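Speaker notes — Fanville neighborhood safety night
January 14, 2021

Start when the side conversations die down. Thank Driss Ait Brahim for getting me on the program. Clicker is in my left pocket.

Hi everybody. I covered traffic court for the paper for a long time, and tonight I want to talk about hit-and-runs. Mostly the small ones, the mirror and fender kind, with a little at the end on the bad ones.

Slide 2. The big number. 3,752 crash reports in the county last year. Let that sit a second. Of those, 646 had a driver who left before police showed up. Now ask the room — how many do you think ended in a charge? Take a few guesses. People always go high.

It's 251. I went through the court files myself and I'm still a little grumpy about it.

Slide 3. The Flunholm Road case. Keep this short, I always run over. Parked car, two in the morning, driver's side caved in. The owner was Fletcher Hinds, and he's fine with me using his name. He heard the bang, ran out in his socks, and got three characters off the plate. He wrote them on his arm with a marker. Then he went back to bed and didn't call until lunch! (Pause, Fletcher may be here, wave if so.)
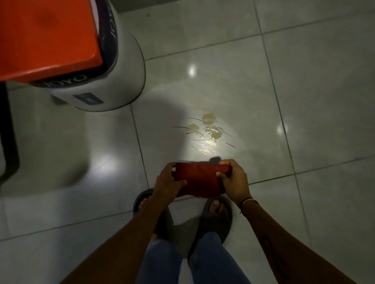 So by the time an officer came out, the street had been swept and the piece of headlight housing was gone. That piece probably had a part number on it. With a part number and three characters of a plate you can get pretty close to one car. With only the three characters, the case sat until February and then got closed.

What I'd like you to do if it happens to you:

Call right away, even if it feels silly at that hour.
Leave the broken bits where they landed if it's safe to. Take pictures before anybody moves anything.
Write down the direction the car went. Everyone forgets the direction.
Ask neighbors about doorbell video that same day. A lot of those systems record over themselves.

Slide 4. Leaving the scene, what the charge looks like. Don't read the statute out loud, I did that last time and lost the back row. Just say that damage only is usually a misdemeanor, and once somebody's hurt it's a whole different conversation. 57 of the cases I pulled involved an injury. Slow down here.

Slide 5. Where to look things up. Tarkivov is the records search I use, and the clerk's window will print a docket if you have the case number. Chae Street entrance, the front one is closed for the ramp work.

Questions. If somebody asks about insurance, send them to Driss. If it's quiet, tell the one about the guy who came back for his bumper.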